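Grelwood Safer Stays Project
Progress report to the Narnmont Fund, April 2023

This covers the second stretch of the grant, which pays for child protection training in hotels and guest houses. We were asked for a frank account, so parts of it are less cheerful than the last one.

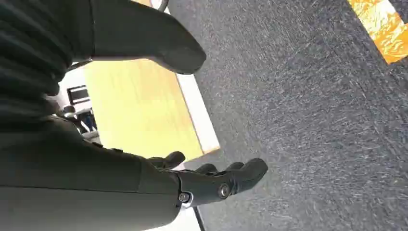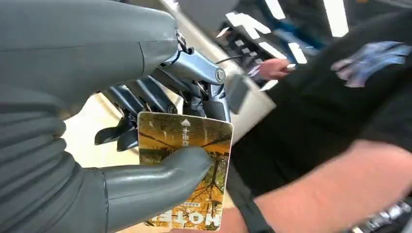
A robotic hand, seen at close range in both views.

Training. Front desk staff at 16 premises have now done the half-day course. The target was met in February, on paper. We doubt that attendance means much. When we made test bookings afterwards, staff at 4 of the premises handed over a key without asking the age of the younger guest or who was travelling with them. All had signed the course register.

Check-in records. Liao, the firm hired to review past registration cards, has gone through 1,778 of them. Many have no date of birth for the second guest, and some have no second guest at all. Liao calls this a sound baseline. We would call it a pile of half-filled forms, and we would not draw a trend from it.

Reporting line. The Wulier phone line is staffed and working. Calls are few. The operator says this shows the area is safe – we think it more likely that night staff don't know the number, or fear losing their jobs if they ring it. Of the 2,000 desk cards printed with the number, most are still in boxes at our office.

Police liaison. Meetings are held and minutes are kept. We still can't find out what happens to a referral once it has been passed on, and have asked twice in writing.

Spending is within budget, mainly through slow printing and a post left unfilled. We ask to move the unspent wages to repeat test bookings, at night and without notice to owners. The revised budget sheet is attached.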